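The linen towns that stopped bleaching

In Pruvolby the wide field behind the church is still called the Bleach, though no cloth has been laid on it for generations. Sheep graze there now. In August the grass goes yellow everywhere except along the old ditches, and from the hill road you can pick out the lines where the water used to run.

White cloth was once slow to make. Linen came off the loom the colour of weak tea, and it took a whole summer of boiling, rinsing and lying out in the sun before anyone would pay full price for it. A shirt was a serious purchase. People left them in wills.

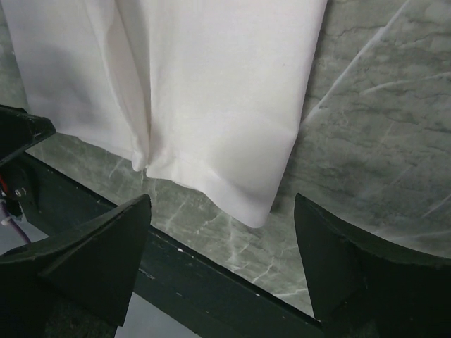 Page last updated: August

The first bleach works on the river opened at Manberg in 1816. It used powder in place of sunlight and could finish a batch in days. Within a few years the field owners downstream at Pruvolby were letting their ground for grazing, and the families who had watched the cloth at night, when thieves came for it, went to work indoors.

At its height the Manberg works employed 53 people, most of them women. The rinsing sheds had stone floors and no heating. Wages were paid every second week, less the cost of any piece that was scorched or torn, and the surviving wage books show that these deductions could take a good part of the money.

The river paid as well. Farmers at Sima, further down the valley, complained that their cattle would not drink from it. They were offered a well. It is still there, capped, beside the bus stop.
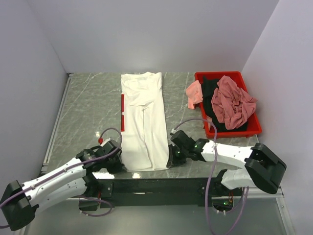 Cotton finished what powder had begun. It was cheaper, it washed more easily and it arrived already white. By the time the works closed, the valley was growing hardly any flax, and the Manberg buildings were sold to a maker of roof tiles.

A little flax has come back. Pirnota, a small weaving company in Sima, buys from two farms and sells its linen unbleached, in lengths of up to 100 metres. It turned out 3000 metres last year and has no plans to make it white. Customers do ask. They are told to hang it outside and wait.

The old wage books are kept in the library at Manberg and can be seen on request, mornings only.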